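How a robot arm learns to open a drawer
Sodia Learning Pages, ages 9 to 12
Updated 2024-07-17

A robot arm does not know what a drawer is. It follows software, which is a long set of instructions. The software in this explainer is called Zapata, and it has to do two main jobs.

Perception is the first job. Zapata takes in a picture made of tiny coloured squares called pixels. It has to work out which pixels belong to the handle and how far away the handle is.

Planning is the second. Zapata chooses a path for each joint so that the gripper arrives at the handle without bumping the cabinet.

After that comes control. The control program checks the joints 60 times every second and makes small corrections.

Practice happens in a simulator, a program that draws a pretend world and works out how things in it would move. The simulator Adenley draws the same world from more than one viewpoint.
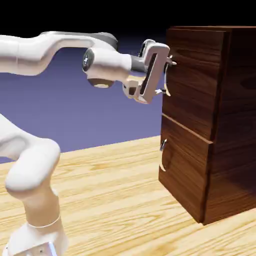
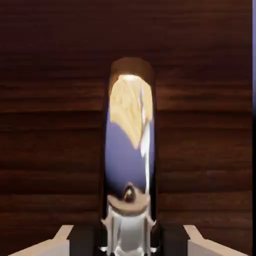

Both views are drawn by the computer.

Each practice run is called an episode. At the start of an episode the cabinet is moved a little, so Zapata cannot simply memorise one path. An episode ends when the drawer is open 5 centimetres or when 23 seconds have passed, whichever comes first. The result is saved as a 1 (opened) or a 0 (not opened).

Words to know
Joint: a place where the arm can bend or turn.
Pixel: one small square of colour in a digital picture.
Episode: one practice run, from start to stop.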